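Packing the Bag at the Counter
Speaker notes, Tonantzin Zamudio
Drutwood small food shops meeting, April 2022

Before I start: check the microphone, put the water on the left side, ask Archie Shearer to close the door at the back. The talk has to finish before the coffee comes in.

Opening

Good morning. Thank you to Archie for the kind introduction. My name is Tonantzin, and I have worked behind a bakery counter for 14 years, first at Galindo and now in my own shop. I want to speak about a small piece of our work, the time between "I will take these" and "thank you, goodbye." In this time we take something from a tray and put it into a bag. It sounds simple. I have seen many good buns spoiled in it.

(Pause. Ask who in the room packed a bag this morning. Wait for the hands.)

I will speak about the bag first, then about the tray, then about the other things which customers carry home together with the bread.

Part one. Where the bag waits

In most shops the bags hang on a hook or lie flat in a pile under the counter. When the customer has decided, we take one, shake it, open it with two fingers and hold it in the air. The other hand goes to the tray. Now we have a bun in one hand and a soft bag in the other, and the bag closes again by itself.

At Galindo we learned to put the bag down first. It lies on its side on the counter, with the mouth open, and the bun goes in from the side and does not fall to the bottom. A bun with a sugar top survives this much better.
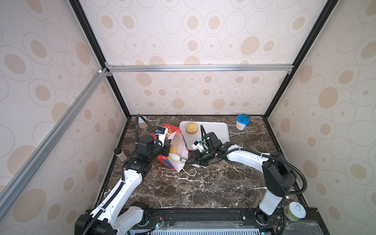 Bag on its side, with the open end facing right. One bun is on the tray, another is in the bag.

Say slowly: the mouth of the bag should look toward the hand that brings the food. If you are right-handed, it looks to the right. In my shop one colleague is left-handed, and for two weeks she and I turned the same bag around each time we changed places. Now we have a pile on each side of the till.

If somebody asks about paper thickness, say that I will come to it at the end.

Part two. The opening of the bag

A paper bag wants to be held in two places. With only one finger inside, the front side comes to you and the back side stays where it was, and you get a narrow triangle. A round bun does not go into a triangle. It touches the edge, and there you leave the crumbs and sometimes the glaze.

So my advice is to hold one side of the mouth and let the other hand open the opposite side, and only after that go to the tray. It costs 2 seconds. I tested this with our Saturday staff, and they complained on the first morning and on the second morning they did not complain.

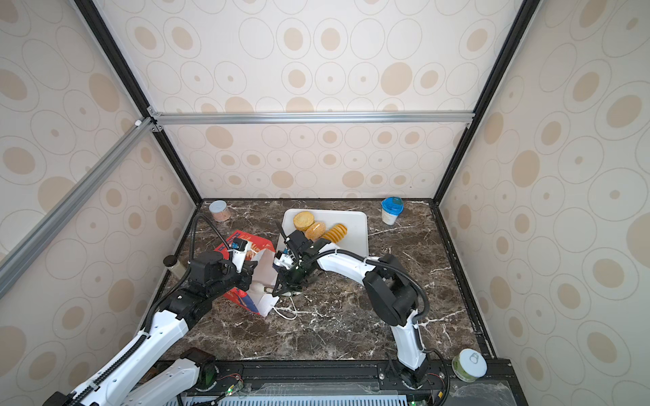
The same is true for bags with handles. The string likes to fall inside the mouth, and then you pack the bun on top of the string, and the customer pulls the handle and the bun comes up together with it. Please lay the strings outside before you begin. I repeat this to new people more than anything else.

(Here tell the story of the Wostis order: 100 small bags for a wedding, all with strings inside. Keep it short. Do not say the name of the family.)

Part three. Bags with a nice print

Many of us buy special bags for the holidays, and we pay more for them. A nice print asks for a little care from the person who packs. Customers keep such a bag, and some of them use it again for a present, so they look at it with different eyes than at a plain brown one. Think of a red paper bag with big characters in cream and gold. When it leans to one side and the paper is already a little crumpled, the eye goes to the folds before it goes to the lettering. I ask my staff to touch a printed bag at the top edge and not in the middle of the picture, and to do the crumpling, if there must be crumpling, on the side which has no print.
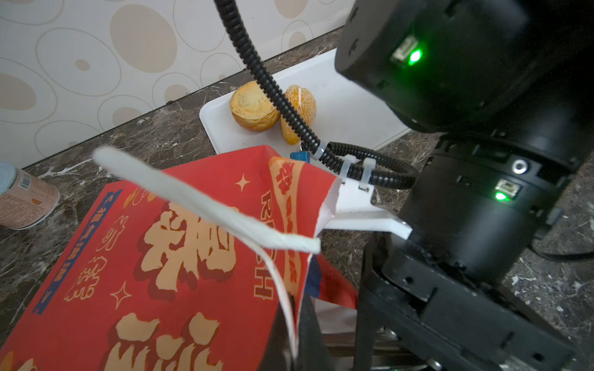 Paper for special bags is often stiffer than our daily paper, and this is a point that the seller from Jidwood explained to me very well. Stiff paper stands up better while it is new, but after the first bad fold it remembers the fold. You will find the same thing with gift bags, for example a red one with large decorative characters on the face, where every dent in the paper shows. Soft paper forgives more. So for a busy hour I use soft bags, and the stiff ones I open before the doors open, and I keep them standing behind me.

Part four. The tray and the neighbors of the tray

I like a white tray with a low rim. The hand goes in from any side. Round things should be placed with some air between them, and a long pastry should lie in the direction in which it will enter the bag, so you do not need to turn it.

Drinks should be away from the tray. A cup with a lid, a can, a jar, all of them go to the corners or along the wall, and the middle of the counter stays for the bag. Boxes too: a gift box near the tray is nice for selling, but give the bag its own place in front.

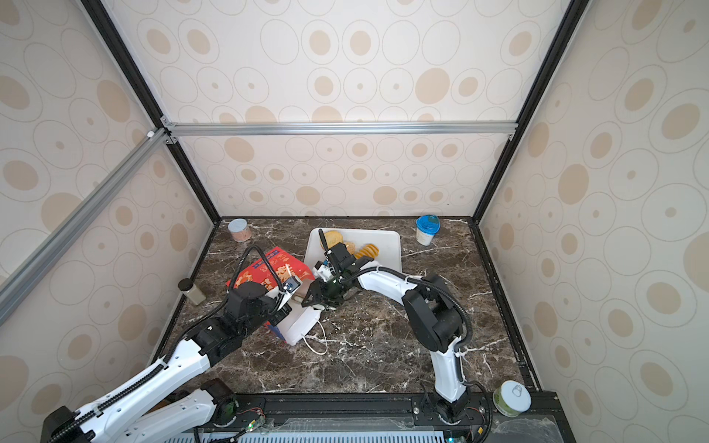 When the order is mixed, I pack in this order: boxes and jars at the bottom, then cans lying down, then the small bag with baked goods on top. Cups go separately, in the hand or in a carrier. Last year I wrote down 422 mixed orders in a notebook, and nearly all of the complaints were from a cup that traveled in the same bag as the bread.

If there is time: show the fold at the top, once over and once back. No tape.

Questions

Paper thickness: bring the samples, pass them from the left side of the room.
Plastic windows in bags: I do not use them, but I have nothing against them.
Who pays for the special bags: send them to Archie, he has the price lists from Jidwood at his table.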